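Speaker notes: seeding, byes and the draw
Club officials' session, Millorport, February

Slide 1. Title
Wait for the side door to close. Say that the handout has the tables and that these slides have only the headings. Questions at the end, except on slide 5, where they can be taken as they come.

Slide 2. What the draw has to do
A singles draw places entrants into fixed lines. Lines are numbered from the top. The seeded players are placed first, then the byes, then everyone else by lot. The order matters. If byes go in before seeds, the top seed can end up with a first-round match while an unseeded player sits out.
Mention that this was the fault in the Prustdale draw two seasons ago. It was spotted after the sheet had gone up, and the whole draw was made again.

Slide 3. Draw sizes
Standard sizes are 8, 16, 32, 64 and 128. Number of byes equals draw size minus entries. Worked case: the Floltarau Open had 74 entries in the main event. The next size up is 128, which gives 54 byes and ten first-round matches. Ask the room whether that is a sensible first round. Most will say no.
The alternative is a 64 draw with a qualifying stage. Ten players too many, plus however many places are held for qualifiers. With 6 qualifying places, 58 go straight in and 16 play for the six. Sixteen into six does not divide evenly, so the qualifying sections need byes of their own or two lucky losers. Pause here, people write this down.

Slide 4. Placing the seeds
Seed 1 on the top line, seed 2 on the bottom line. Seeds 3 and 4 are drawn by lot for the top of the second quarter and its opposite, the bottom of the third quarter. Seeds 5 to 8 are drawn as a group for the remaining eighths. They are not placed in rank order. This is the most common mistake in the sheets sent in to us.

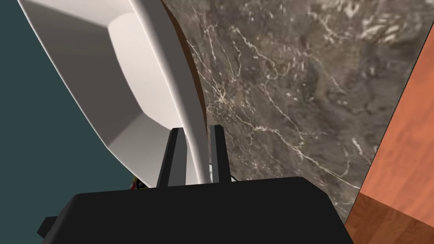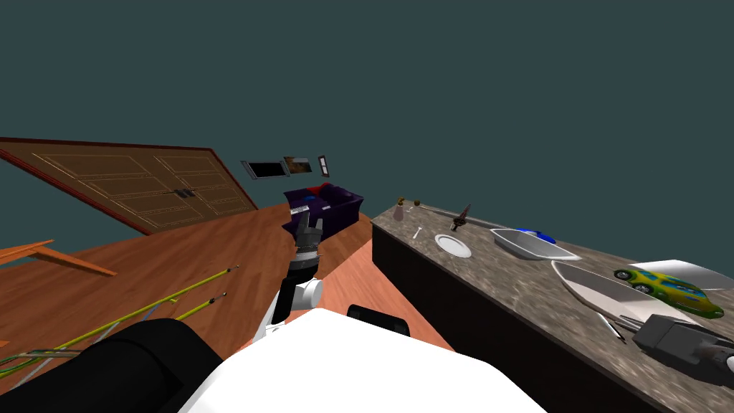

Slide 5. Which ranking list
The seeding list should be named in the entry conditions, with the date on which it is taken. Do not use a later list because it is more convenient — if a player has moved up in the meantime, the earlier list still stands. Players with no ranking go below all ranked players and are not seeded unless the conditions allow it.
Protected rankings: good for entry, not good for seeding. Expect a question. The answer is in section 2 of the handout.
If someone asks about the Flanagan ratings, say that they are a club rating, run over a rolling year, and that they may be used for seeding only where the conditions say so. The lowest rating accepted at Floltarau was 289. Do not get drawn into how the rating is worked out.

Slide 6. Late withdrawals
Three cases.
Before the draw is made: take the player out, move the next entrant up, revise the seeding.
After the draw, before the order of play is released: if a seed in the top group withdraws, the next highest seed in line takes the empty place, and so on down. The last gap goes to a lucky loser or an alternate.
After the order of play is released: no seeds move. The gap is filled directly by the lucky loser or alternate. If there is none, it is a walkover.
Read the third case out twice. In Millorport the order of play goes up at 6 in the evening, and a withdrawal at five past is treated differently from one at five to.

Slide 7. Keeping a record
Note the time of the draw, the list used, the two witnesses and the lot order. Keep the chips or slips until the first round is complete. Software draws are fine — print the log as well as the sheet. A screen grab of the finished bracket does not show the lot order and will not settle a dispute.

Slide 8. Exercise
Hand out the blank 32 sheets. 27 entries, eight seeds, five byes. Ten minutes. Byes go to seeds 1 to 5. Check that each table has put the fifth bye with seed 5 and not on line 17 by habit.
If time is short, drop the doubles slide and go straight to questions.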